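Haline – speaking-time system for council chambers

Home / Chamber equipment / Timing and speaking order / Haline

Haline keeps the speaking order and the speaking time in a public meeting. It is made for town councils, county boards, school boards and parliamentary committees which must give each member the same minutes and must be able to show afterward that they did so. The system is made by Urncombe and is delivered complete, with desk units, a chair unit and a wall display.

In many chambers the time is still kept with a kitchen timer or with a phone lying on the table of the clerk. This works well until the first difficult debate. When a member is stopped in the middle of a sentence and the next member is not, the discussion moves from the budget to the timer, and the evening is lost. With Haline the remaining time is visible for everybody in the room, also for the public seats.

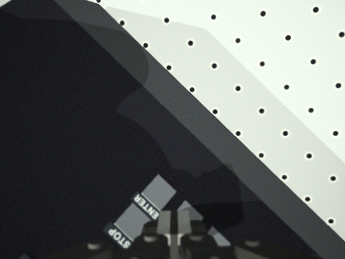
Rendered close view: dark front panel with a lighter grey edge strip, pale perforated surface behind.

How it works

Each member has a desk unit with one button and one light. To ask for the floor, the member presses the button. The request appears in the list of the chair, in the order in which the requests came. The chair can follow this order or can change it, for example when the rules give a right of reply to the member who was named by another speaker.

When the chair gives the floor, the clock starts. The light on the desk is green, then yellow for the last 20 seconds, then red. The microphone is not cut off automatically. We were asked for this function several times and we offer it as an option, but in the standard delivery it is the chair who decides. A point of order stops the clock with one press, and the same button continues it. 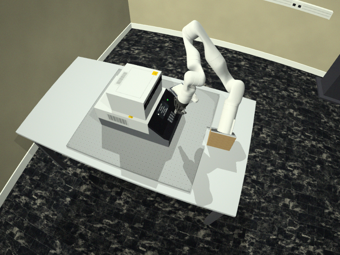 The clerk has a separate view with the full agenda. Time can be given per member, per party group or per item, and unused time can be moved inside one group if your standing orders permit it. The clerk can correct a wrong name during the meeting. Corrections stay marked in the record, and the original entry is not deleted.

The record of the meeting

At the end of the sitting Haline writes a plain table: who asked for the floor, who received it, when the speech began and when it ended. The table can be attached to the minutes or published on the page of the council. No sound and no picture is stored in the system. If your council already records its meetings, the times in the table can be matched with the recording by the module Filip, which is sold separately.

Members of the public who speak in the open comment period can be entered by name or only by a number. Please check your local rules before you publish names.
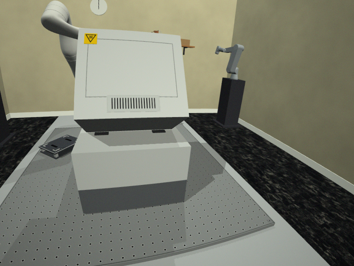 What is in the delivery

Desk units: 18 in the standard set, 28 in the large set
Chair unit with list display and gavel tone (the tone can be switched off)
Clerk software, license for 2 computers
Wall display with bracket
Charging case for all desk units
Printed guide for the chair, one page
Printed guide for the clerk

Smaller boards may order the standard set and leave the units which they do not need in the charging case as a reserve. Extra units can be bought one by one, and they fit both sets.

Installation

The desk units are wireless and need no work on the furniture. This was important for us, as many chambers are in old buildings where drilling is not allowed. The wall display needs a normal power outlet. Most customers do the installation with their own building staff in one afternoon, but we recommend to make a trial meeting without public before the first real one – the chair needs more practice than the members.

If your chamber uses the Nadard microphone system, please tell us when you order. The desk units are then delivered with a different base plate, and the button on the microphone can be used in place of ours.

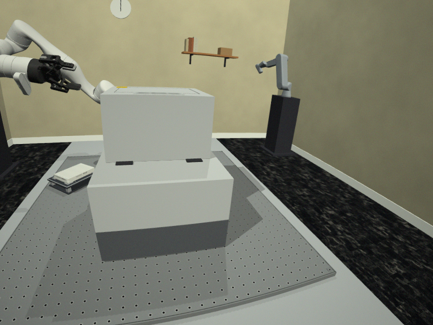

Two-part machine on a perforated board, upright housing at the rear. Computer rendering.

Price and ordering

We sell to public bodies by written quotation only. Please send us the number of seats, the type of microphones and, if possible, a copy of your rules on speaking time. With the rules we can prepare the settings, so that the system arrives ready for your form of debate. Tender documents and the declaration on data protection are sent on request.

A set for trial can be borrowed for two regular meetings. The council pays only the return transport.

Contact for quotations and trial sets: Safta Ursu, public sector sales, Urncombe

Related products: Filip recording match module, extra desk unit, spare charging case, travel case for meetings outside of the chamber

Page last changed: 17 March 2024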